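4. What Changed for the Sorting Staff at Lorby
Figure 3. A mixed tray of toys at the sorting table, with the gripper working near its lower corner. 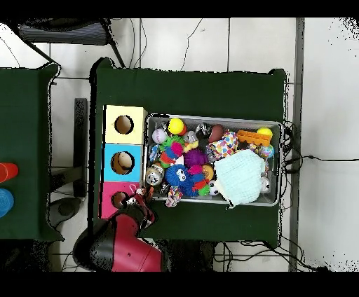
4.1 Handing over the tray

Before the arm came to Lorby, the toy library's returns were sorted entirely by hand, and anyone who has spent an afternoon at it will know how the small things slow a person down. A tray like the one in Figure 3 holds balls of several sizes, spiky and fuzzy toys, a towel and a printed bag, all lying against one another, and our staff used to joke that the soft ones bred overnight. In the log we kept through October, 453 of the 962 items were picked by the arm with no help at all – more than Rebecca Benedetti, who runs the returns room, had expected of it.

What we had not thought to ask about, and what came up in nearly every interview, was the waiting. Sorters told us they missed the rhythm of their own hands, and that standing beside a slow machine tired them in a new way. Lionel Fleury put it kindly: "I used to finish a tray and feel finished. Now I keep looking over to see how it's getting on."

By the end of the month most people had settled into doing repairs and cleaning at the next bench while the arm worked, and they spoke of this change with real warmth. Two sorters still preferred to take the soft toys themselves, and Benedetti let them. We think she was right to, and we come back to her reasons in Section 5, together with the 48 trays that were pulled from the arm and sorted by hand.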